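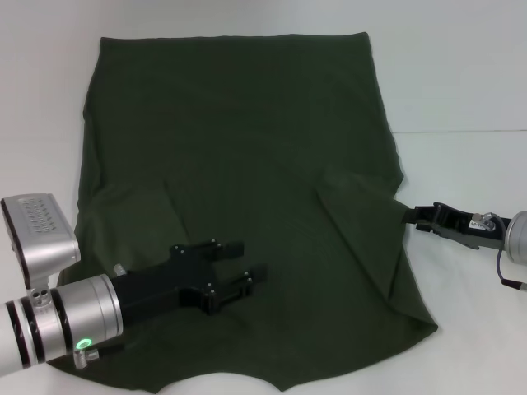
The green cloth, spread out on the white table.

The Blanket Room

by Bhupendra Maurya

Seven o'clock and the bus was late again. Anong ran the last bit, past the chemist, past the shut chip shop, bag banging on her hip. Rain in her shoes. She had the ticket in her fist, number 106, gone soft as tissue.

The shop was called Masley. No sign any more, just the name in tiles on the step. They mended things. Coats, curtains, the odd tent. Her mother had brought something in back in June and never told anyone, and then in the autumn her mother had died, and the ticket had been in the tea tin all that time under the stamps.

"We close at seven," said the man.

"It's only just gone."

He looked at the clock. Looked at her shoes. Let her in.

Warm inside. Smell of steam and old wool. A radio going somewhere at the back, football, and a woman shouting at it.

"Ticket?"

She gave it him. He held it up to the lamp, tutted.

"This is one of Nayeli's. Nayeli! One of yours!"

The shouting stopped. Out came a small woman in slippers with pins down the front of her cardigan, and she took the ticket and read it and then read Anong, top to bottom, the way you'd check a hem.

"You're the daughter."

"Yes."

"She said she'd come herself."

Anong had practised this on the bus. Had a whole sentence ready. It went. "She can't," she said, and Nayeli Grajales nodded and went off up the stairs without another word, and Decha — it was on his badge, Decha — suddenly found he had a drawer to sort out.

She waited. Buttons in jars. A calendar from a boat firm, Ceser, with the wrong month showing. She thought about the money. Forty pounds in her purse and that was the week, the whole week, and what if it was more? Her mother never asked the price of anything first. She'd bought a piano once. They'd lived on the third floor.

Slippers on the stairs.

It was folded over Nayeli's arm and Anong knew it before she could see what it was. That green. Dark, like the bottom of a pond. It had been on the back of the settee at Kaewkla Street and then on her own bed when she had measles and then in the boot of the car, for picnics, and then she'd gone away to college and hadn't thought of it once.

"There was a burn," said Nayeli. "Here. Big as a saucer."

"I did that. With the iron. I was nine."

"She said the cat did it."

"We never had a cat."

Nayeli put her thumb on the place. Anong bent down and looked and couldn't find it. Ran her hand over, couldn't feel it niether. Just wool.

"Took me weeks to match," said Nayeli. "I wrote to a man in Wakuvberg for the yarn. He sent me brown. I wrote again, I was not polite." She sniffed. "She rang up every Monday to ask was it done. Then she didn't ring. I thought, well, she's found somebody cheaper."

"No."

"No. I can see that."

The radio roared, somebody had scored. Neither of them turned round.

"What do I owe you?"

"Paid," said Decha from the drawer.

"When? She can't of—"

"Says paid. It's in the book."

He didn't show her the book. Nayeli was already wrapping it, brown paper, string, a knot she bit off with her teeth.

Outside it had got worse. The bus was at the stop with its lights on and the driver, old Pichit, saw her and waited, which he never did. She sat at the back with the parcel on her knees. Got as far as the bridge. Then she picked the knot undone and put the blanket round her, wet coat and all, and leant on the window, and missed her stop.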